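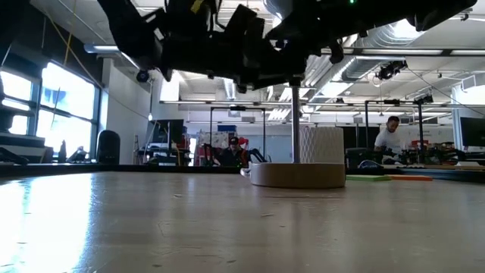
The roll of tape, with its loose end out.

The tape had been on the table when Theerawat Saithong left, and it was on the table when he came back, and Sadia Memon wanted him to believe this proved something.

"Same spot," she said. "Same end sticking out."

"It's tape. Where would it go?"

"Mirani says it went to Stestimska. He says he packed it in the last box himself."

Theerawat had worked with Mirani for 10 years and could not recall a last box that had really been the last. There was always one more, with a kettle in it. He sat down on the windowsill, out of the glare, and looked at the brown roll and the two little pads beside it, the greenish one and the orange one.

"So he packed a different roll."

"We only had the one."

"Says who?"

"The inventory."

He laughed at that. The inventory was 462 lines long and had been typed up by a man at Irnham who got paid by the line. It listed the window in the stairwell. It listed a dog. If the inventory said one roll of tape, Theerawat would have guessed at four, plus a fifth behind a radiator.

Sadia didn't laugh. She pulled the sheet out of her jacket and read it to him anyway, the way her mother used to read out horoscopes. Tape, brown, one. Pads, two. Then the signature, which was supposed to be Mirani's and looked like a fishhook.

"He called me from the train," she said. "He had the box on his lap. He said, I've got the tape, so don't go looking for it. Why would he say that?"

"Because he'd forgotten it and didn't want you to look."

"That's a terrible thing to think about a person."

"You asked."

She walked over to the table. The top was scratched all over and gritty under her palm, and she brushed a patch of it clean with the side of her hand. Irnham wanted nearly 2,000 for the scratches. Theerawat had his doubts about that too. Half of them had been there when they moved in, and he'd said so at the time, in writing, to somebody who had since retired.

"Suppose he comes back for it," Sadia said.

"He won't. You can buy tape in Stestimska."

"Suppose he does."

He thought about Mirani on the train with a box on his lap, telling her not to look. He didn't care for it. He picked at the idea and couldn't get an edge up.

"What was in the box?" he said.

"Tape."

"Did you see it?"

"It was closed."

"Closed with what?"

She didn't answer. She put one finger on the loose end and pressed it flat, and when she lifted her finger it came up with her.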